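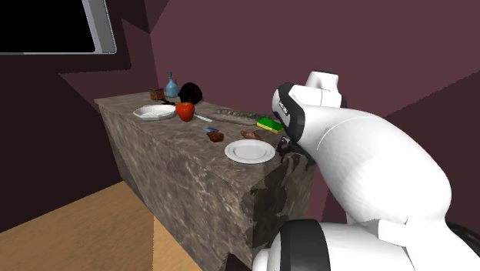

Aidoo wrote on the article's talk page that the fault was never a gripper problem and that the older title, "Jerkedix grip failure," should be dropped.

The Jerkedix early-release fault was a software error in the control program for a robot arm used in simulated kitchen tasks. It caused the two-fingered gripper to open before an item had been lowered onto a plate. The fault was reported in October 2019 by the Undau test group, which logged 453 early releases in 3,044 simulated runs.

Cause

The program treated any brief drop in finger force as a sign that the item was resting on a surface. Small slips during travel produced the same signal. The arm then opened its fingers and went on to the next step without recording an error. 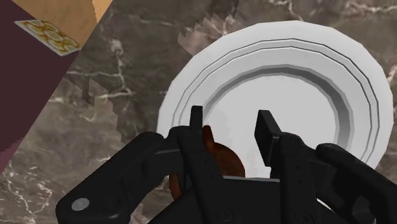 Vallwood Robotics Club, Automation Faults Pages

Correction

An update the following March added a height check. The fingers now stay closed unless the wrist is within 2 centimeters of the target height and the force reading has stayed low for 40 milliseconds. If only one condition is met, the arm stops and reports a fault.

Safety

No injuries were linked to the error, as the affected version ran only in simulation. The Undau report advised against using it on physical arms, especially with knives or glassware.

See also: Force sensing; Protective stop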